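Speaker notes: Why your windows won't stay where you put them
Hornville Desktop Users, September meeting, 7:30 pm slot

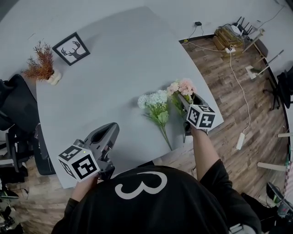
Start with the complaint. Everyone in the room has had it. You drag a window to the left half of the screen, size it the way you like, close the program, open it again, and it comes back in the middle at some size you never picked. Ask for hands. Don't let the first person tell their whole story or we'll be there till nine.

Then the promise. Every desktop release for years has claimed this is fixed. Read the line from the Zunura release notes out loud: "Windows now reopen exactly where you left them." Pause. I installed it clean on the old laptop with nothing carried over from the previous setup. Of the 9 programs I use every day, 3 did what the notes said.

Slide 2. Who is supposed to remember?
Two candidates, the program and the window manager. If both of them try, the last one to speak wins, and you get that little jump right after the window opens. If each assumes the other is doing it, you get the default. I suspect most bug reports on this subject are the second kind. Parveen Qureshi disagrees and she may speak up at this point. Let her. She has read more of the Mekent source than I have.

Slide 3. The rules dialog.
Right-click the title bar, special window settings, Position and Size. Show it on the laptop if the projector is behaving. Point out the menu next to each setting:
Apply Initially
Remember
Force
People go straight to Force. Say plainly that I think this is a bad idea. Force means you can't move the window afterward, and three weeks later you've forgotten you set it and you're blaming the mouse. I've done it. Try Remember first, then Apply Initially if Remember doesn't take.

Mention that the rule matches on the window's name, and some older programs change theirs between the splash screen and the main window. The rule catches the splash screen and you end up with a beautifully placed splash screen. Use the Detect button after the main window is up.

Slide 4. The add-on question.
Somebody will ask about Fagerlund. Yes, it saves layouts. Yes, it has a nice icon. I ran it for 5 days. It restored my layout correctly as long as I opened things in the same order every time, and I don't live like that. The web page says "intelligent placement." I'd like to know what the intelligent part is. If anyone has had better luck, get their version number before we move on.

Slide 5. Two monitors.
Keep short. Saved positions are just numbers measured from a corner. Unplug the second screen and those numbers point off into nowhere. Keyboard way to get a lost window back: Alt+F3, then M, then the arrow keys. Write it on the board, people always want it written down. (Mekent uses a different first key. Ask Parveen.)

Lenuța Lazăr has asked me to cover workspaces too. No time, and I haven't tested them enough to say anything useful. Offer to look at her machine during the break.

Questions. If it's quiet, ask who has a rule set to Force right now. Bring the spare power cord.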